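## Getting stuck-on grease off a baking sheet

Scrape off anything loose with a wooden spoon or an old plastic card. Skip metal scrapers on coated pans.

Fill the sheet with hot water to just below the rim, add a squirt of dish soap and 12 grams of baking soda, and leave it for 23 minutes. An overnight soak doesn't do much more in my experience – the water goes cold and the grease sets again.

Pour the water out and wipe the sheet with the soft side of a sponge. Most of the brown film should come off on this pass.
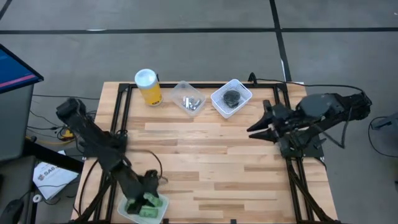 For the corners, mix baking soda with a little water until it's as thick as toothpaste. Spread it on, wait a few minutes, then rub in small circles with the rough side. Rinse and repeat if you can still feel a ridge with your thumb.

Bare aluminum goes dull if baking soda sits on it too long, so keep the soak short there. Dry the sheet right away with a towel – steel ones rust along the rolled edge first.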